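Pusurville Rugby League Club
Community Coaching and Injury Support Grant - second progress report
December 11, 2022

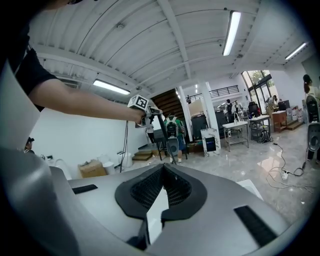
An arm in a short black sleeve, with a white and gray hand-held gripper.

Period covered

This report covers the work done since our first report in February. It follows the headings in the grant agreement. Spending is at the end.

Junior coaching

The Pusurville sessions have run every week of the season and are full in the under-11 and under-13 groups. There were 124 registered juniors at the close of the season. The under-15 group is smaller than we planned for. Several players in that age group moved to the Nidska club, where there is a full competition side, and we did not replace them all. We have agreed with Nidska to run a joint under-15 squad next season, training at their ground and playing home games at ours in turn.

Cesumcombe started late. The school field was not released to us until the drainage work was finished, and we lost five weeks. We used the indoor hall for passing and footwork in the meantime, but contact drills had to wait. Attendance picked up once we were outside and has held steady.

Girls' rugby league

The girls' group trains at Cesumcombe only. We said in the application that we would enter a side in the district nines. We did, and the side lost all its group games, two of them by a single try. Most of those players had not played a competitive match before. They have asked for more fixtures, and we have two friendlies agreed with Nidska before the start of the season.

Changing space is still a problem. The girls' group shares with the visiting officials on match days and the arrangement is not good enough. A quote for a partition is being obtained. It is not part of this grant.

Injury support

The Jitaru program is the part of the grant that covers return to play after injury. A physical therapist attends on training nights and sees players from the senior and junior sides. Ankle and shoulder injuries made up most of the work this period. Every player who had a head knock was stood down and followed the graduated return steps before playing again - in two cases this meant missing the end of the season.

The taping and first aid course for coaches was held at Pusurville. All junior coaches have now completed it except one, who is booked on the next date. Parents asked whether they could attend, and we have kept places open for them on that date.

We have not yet started the strength testing described in the application. The equipment arrived after the season ended, so baseline tests will be done in preseason training. Results will be in the next report.

Equipment

Tackle shields, training balls and two sets of post pads were bought as planned. The old post pads were kept for the Cesumcombe field. We did not buy the second scrum machine. The coaches felt the first one was not used enough to justify it, and we ask that this line be moved to travel costs for away junior fixtures.

Spending

The equipment line for this period was $2,000, of which $1,576 has been spent. Receipts are attached in the order listed in the budget sheet. The hall hire invoice for Cesumcombe had not come in when this was written and will be charged to the next period.

Next period

Preseason starts in February. Before then we will confirm the joint under-15 arrangement in writing, set the fixture list for the girls' side and finish coach background checks for Cesumcombe. We need a decision on the travel costs request before away bookings are made.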